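4.2 Choosing the next bowl when views are partly blocked
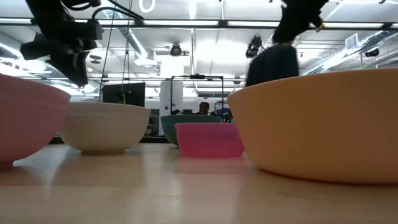 The planner described in Section 3 takes a list of bowls and returns an order in which to nest them. It assumes that each bowl has a known rim width, and in our first version of Dumeck the rim width came straight from the segmentation mask. This worked when the bowls were well apart. It did poorly when one bowl hid part of another, as the visible part of the rim was then taken for the whole of it and the bowl was entered in the list as too small.

Figure 3. Bowls of different colours and sizes on the table, with both arms over the workspace. The teal bowl is partly hidden by the magenta one, and the magenta one is partly overlapped by the orange one.

We changed two things. First, the perception node now fits an ellipse to the rim points and reports how much of the ellipse is backed by visible edge. We call this the support value. A layout like the one in Figure 3 gives low support for the teal bowl from this viewpoint, and the planner should not use its width until a better view is found. Secondly, the planner may now return a partial order. Bowls with low support are left out, the arms act on the rest, and the list is built again after each placement.

The threshold on support was set by hand on a separate set of recordings and was then left alone. Lower thresholds let wrong widths through. Higher ones made the planner wait for views that the fixed camera could not give, and the run ended on the time limit.

Arm assignment is kept simple. Each bowl goes to the arm whose base is nearer, unless the path crosses the volume reserved by the other arm, in which case the second arm holds its pose until the volume is released. The reservation is handled by the Pravbridge layer, which checks both joint states every 33 ms. We did not try to plan the two arms jointly. Verschueren's earlier planner does so, but it needs the full order at the start, and a partial order breaks that assumption.

We ran 400 trials with the revised planner. Of these, 317 ended with all bowls nested in a valid order. Most of the remaining trials failed at the grasp, with the rim slipping between the fingers during the lift, and the order given by the planner was still correct at that point. A smaller group failed because pale bowls lost their rim edge against reflections on the table, which lowered support even with nothing in front of them. Section 4.3 looks at this second group and at the effect of changing the exposure.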